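4. Setting the closing speed

The Vestier closer ships with both valves set at the factory. The carton says they suit any interior door. Check that claim on your own door before you believe it.

1. Open the door to 60 degrees and let go.
2. Watch the sweep. A count of five is fine.
3. Turn the sweep valve 2 clicks clockwise to slow it.
4. Test again. Do this three times – one good close proves little. 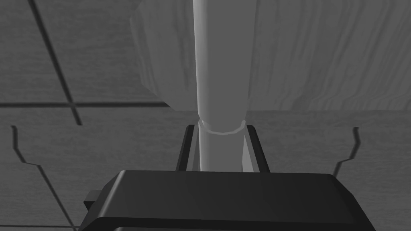 Do I need to oil the closer arm?
Oil does nothing useful on this model and collects dust. Wipe the arm with a dry cloth.

Caution: Never back a valve all the way out. Fluid will leak and the closer can't be refilled, whatever the Valside repair kit promises.

5. Set the latch valve last. The door should click shut without a slam.

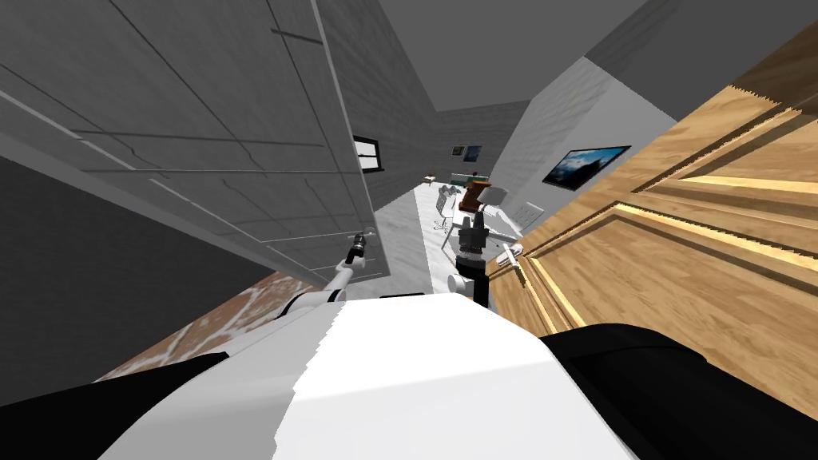
6. Repeat the test with nearby windows open, then again with them shut. Drafts in a long hallway can undo a careful setting.

Note: The "all-season" label is generous. Expect a slower close in January and plan to readjust.

If the door still slams, order spacer 253 for the Layug bracket. Part 574 looks the same but doesn't fit.

Clokedville edition, June 2019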